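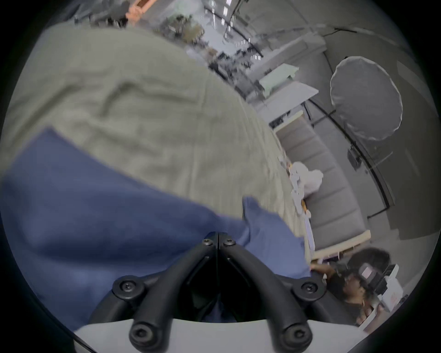
Karnuneo Points are the points you collect when you buy clothes in our shop or on this site. Each item page shows the number of points next to the price. They are given for every item, from a winter jacket to a plain scarf, and the color makes no difference – a soft sage green like the cloth in the photo earns the same as black.

Print this page | E-mail this page

How many points do I need for a reward?
The smallest reward costs 390 points. With 1,000 points you can choose from the full reward list.

When do my points appear?
They appear in your account five days after the order is sent. If you do not see them, please write to Guilan Jiang at our Flerirville office and give your order number.

Do I lose my points if I return an item?
Only the points of that item are taken back. The others stay in your account.

Can I give my points to another person?
Yes, but both of you must have an account. Points cannot be changed into money.

Do my points expire?
Points from the past year are cleared at the end of March. We send you a reminder by e-mail before this – please check that your address is correct.

Contact us | © Karnuneo, Flerirville | Back to top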